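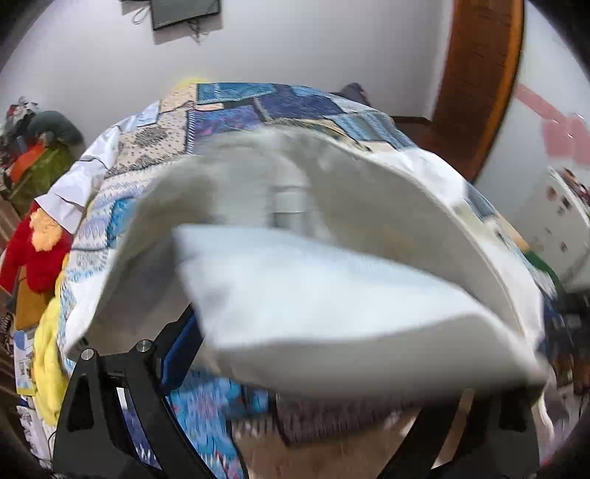
Two-hand gripper build, notes for November 2, 2018

1/ White shirts on the bed again. The quilt has so many patches and colors that the cloth is easy to find against it, so I keep using it as my test table.

2/ Both grippers are the same design, black links, one for left and one for right. The links are version 4. In version 3 the holes for the screws were too close to the edge and two links cracked.

3/ The pad on the left finger is dark blue. I tried three kinds of rubber in September. The softest one held thin cotton best, but it also collected all the lint of the house.

4/ Biggest problem now is blur. When I open a shirt fast, I lose the edge of the cloth for many pictures in a row. I will move slower and put one more lamp.

5/ Nithin Thomas asked what it cost. The second hand took 44 screws and a lot of evenings. I did not keep the receipts, sorry.

6/ Still open: the left hand closes a little later than the right. I changed the cable and it is the same. If somebody had this before, please write me.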